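Flornon: Putting the Weight at the Bottom

The designer behind the Traltow line of small stands works from a single bench and draws very little before cutting. We talked for the better part of a morning, mostly on the subject of bases, which take up more drawing time than any other part of a stand.

"People ask for a post of a certain height," the designer said. "They never ask for a base. The base is what I have to work out from the post, and it decides what the thing costs to ship."

Flornon makes the Traltow in two versions. Both use a flat round disc with a single upright. The short version takes a post of 4 inches and the long one a post three times that. The disc is the same for both, a decision the designer defends on cost.

"A second disc means a second mold and a second shelf of stock. I sized it for the long post and accepted that the short one is heavier than it needs to be. Nobody has returned one for being too steady."

White was settled early. The first finish was glossy and showed every handling mark under a desk lamp. The matte finish took longer to get right. Flornon sent test pieces to Jiang, the coating shop it has used from the start, and rejected 3 of them before approving the fourth.

"Matte hides fingerprints and shows scuffs. Gloss does the reverse. You pick which complaint you want to answer. I also found that a plain white reads blue or pink depending on what is near it, so I stopped trying to match parts under one light. I look at them on a wood surface, at the distance a person would sit." 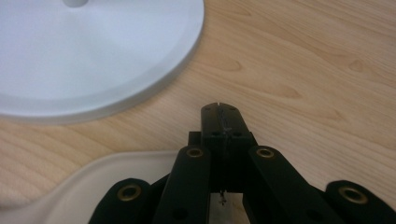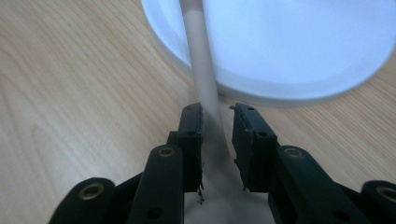
A round white base on a wood-grain tabletop, and a pale rod with a round white plate behind it.

The joint between post and disc is where earlier stands failed. The designer described a prototype, sold under the name Doser for one season, in which the post was pressed into a shallow socket. It worked loose when the stand was lifted by the post, and most people lift a stand by the post.

"I wrote on the card that it should be carried by the base. That is a bad instruction. If the part is the right shape for a hand, it will be used as a handle."

The current joint is threaded and goes deeper. A sample is loaded sideways at the top of the post for 1,000 cycles, then checked for play with a feeler gauge. The designer does the check by hand and records it in a notebook.

Asked what remains unfinished, the designer named the underside. The felt ring now in use picks up grit and has to be replaced. A molded ring is being tried and should be ready in September. It grips better on smooth tabletops but leaves a faint mark on some oiled wood, and 6 samples are out with customers who have that kind of table.

"If the marks wipe off, we change over. If they don't, I go back to felt and put a spare in the box."

The longer post will stay as it is.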